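Jumside open day: a skeptic walks the show apartments

I went to the open day at Jumside because a flyer came through my door promising "a home that looks after itself." I have lived in four rentals and one condo, and none of them looked after anything, so I was curious.

Jumside is the old MacAulay warehouse, the brick one by the rail cut, which Nandier bought and has been turning into small apartments since November. The finished part is one corridor on the second floor. The rest was behind plastic sheeting, and when I asked to look behind it I was offered coffee.

The price list was on a table by the elevator. The smallest unit is 310 square feet. The monthly service charge is $168, which the sheet says covers "common systems." I asked two people what a common system was. The first said the elevator and the hall lights. The second said the hall lights and the trash rooms, and she wasn't sure about the elevator. I wrote both answers down and would suggest that any buyer do the same.

Mi-kyung Ko led our group. She was patient, and she knew the building well when the questions were about walls and pipes. She told us the brick had been left bare on the street side and that everything facing the yard was new drywall. Knock on it and you can tell. A man in our group knocked on it all afternoon.

The sound was my main worry and it still is. The brochure says the windows are "acoustically considered." A freight train went by while we stood in the model bedroom and we all stopped talking until it had passed. Mi-kyung Ko said the final windows had not been fitted on that side. Maybe so. I would want to stand in that room again after they are, with a train going by, before I signed a thing.

Storage is the other weak spot. The kitchens have handsome upper cabinets that I could not reach, and I am not short. Under the sink there is a pipe where you would put a trash can. The brochure calls this "flexible waste living," a phrase I read three times. As far as I can tell it means you find your own spot on the floor for the can and put up your own hook for the bags.
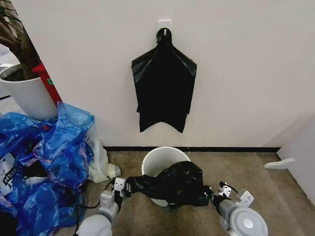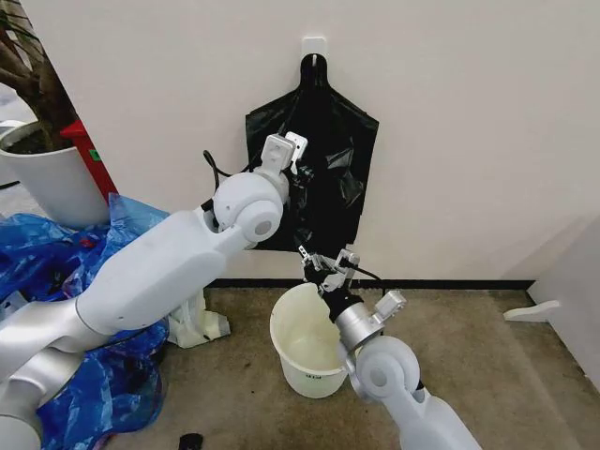
Jumside open day: a black bag on the wall, with a white bin on the floor.

I have nothing against a hook. I have two at home. But at these prices I expected a cabinet with a door on it.

The bathrooms were better than I feared. The shower is a decent size, the door opens outward, and there is a real window in the corner units. The fan is by Trotix, a name I didn't know, and it was loud enough that you would think twice before using it at night. The tile work was neat everywhere I looked, except behind the toilet in the second unit, where someone had run out of grout or patience.

We finished in the yard, which will be a garden. At present it is gravel. The drawing on the easel showed full-grown trees and a woman reading under one of them. I asked how old the trees would be when planted and was told that was a question for the landscape people, who had not come.

A deposit of $3100 holds a unit. It is refundable "subject to terms," and the terms were not on the table. I asked for them and was promised an email. I left my address in January 2019, and as I write this up I am still waiting. If it arrives I'll add the details here.

Parking is on the street, and it took me two laps of the block to find a space. The coffee was good.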